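Mistska Hygiene Kits – progress report, August
To: grants desk, Nguyen Fund
From: kit packing, Jisow

Short one this time, packing takes up most of the day right now. Numbers first, then the toothbrushes, then what we need from you.

Kits finished to date: 161. Kits sent out: all but 16, which are waiting on soap. Drop-off sites served: 3, same as last report. A fourth site asked to join, we said not before fall.

Budget – on track. Soap went over a little, washcloths came in under, so it evens out. Receipts are in the shared folder, the one for the zip bags is still missing, will chase.

Toothbrushes. This was the big open item from last time. Your note asked if we could offer a choice of color and keep brushes in their wrappers until they reach the person. Yes to both. We now buy mixed colors, individually wrapped, and sort them on the wood table before they go in the kits. Families with several kids asked for this more than anything else, so everyone can tell whose is whose. Cups are being tried out too, for homes where there's no place to stand a brush.

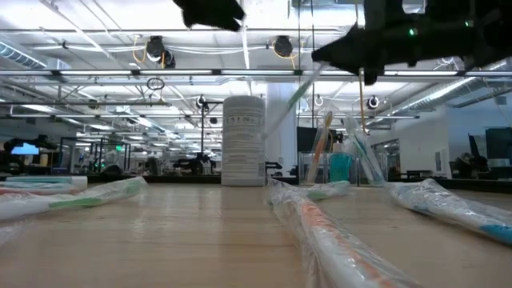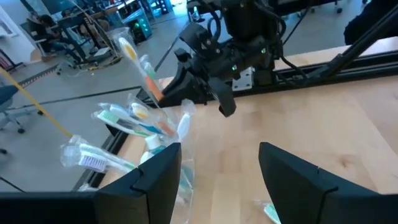

Wrapped toothbrushes in mixed colors on the sorting table.

Sorting is slower than we planned. The wrappers are slippery and the brushes slide over each other, so a pile never stays a pile. Also they're different lengths, and the long ones don't fit the small zip bag unless you put them in cornerwise. Moved to the next bag size up for the last 40 kits and that fixed it. Costs a bit more per bag, still inside the supplies line.

Purple goes first, every time. Orange is what we have left over. Next order will be lighter on orange.

Childrens brushes – not solved. The supplier we use, Virex, had the small heads on back order when we last called. We can wait or buy retail. Retail would eat most of what we saved on washcloths. Leaning toward waiting, but tell us if you see it differently.

Toothpaste fine. Combs fine. Soap late, see above, promised before the end of the month.

Inserts: the one-page sheet on brushing is done in English and Spanish. Printing next week. We took out the drawing of the timer, people in the trial group read it as a clock and thought they were suposed to brush at that hour.

Needed from you:
– OK on the bigger bags for all remaining kits
– yes or no on retail for the kids' brushes
– the new report form, the link in your last mail doesn't open

Next report will have final counts per site and the leftover stock list. Storage shelf is nearly full so we'd like to get the 16 out as soon as the soap lands.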